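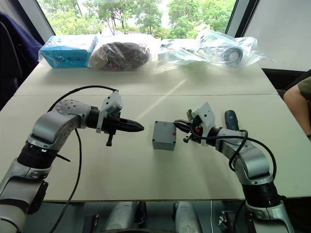
*Gray box with the lid on, corner screws showing.*

**rmanalo75** · January 8, 2023
Looking for opinions on small plastic boxes like this one. I want to put a low-voltage splice in one and mount it on the garage wall. Inside, dry, out of the way. Is a flat lid with corner screws good enough, or should I get the hinged kind?

**olvera_shop**
Corner screws are fine. Tighten them on the diagonal, a little at a time, or the lid sits crooked.

**gorka503**
I'd go hinged. I have 2 screw-lid boxes on my back wall and I've dropped a screw in the gravel every time I opened one.

**olvera_shop**
How often are you opening them? Mine have been shut since March.

**gorka503**
Often enough to be annoyed. Hinged costs a bit more and I'd pay it again.

**Iraís Arellano**
For a splice you never touch, get the screw lid. Check whether yours has a gasket under the lid. I can't tell from the picture. Also decide where the cable comes in before you drill. Bottom entry is best, even in a garage.

**rmanalo75**
No gasket in mine. Does that matter indoors?

**Iraís Arellano**
Not for water. It helps with sawdust if you run a saw in there.

**gorka503**
Mine filled up with spiders without one. Still say hinged.

**rmanalo75**
Going with the screw lid and a strip of foam tape, bottom entry. I'll drill it this week. - Rodel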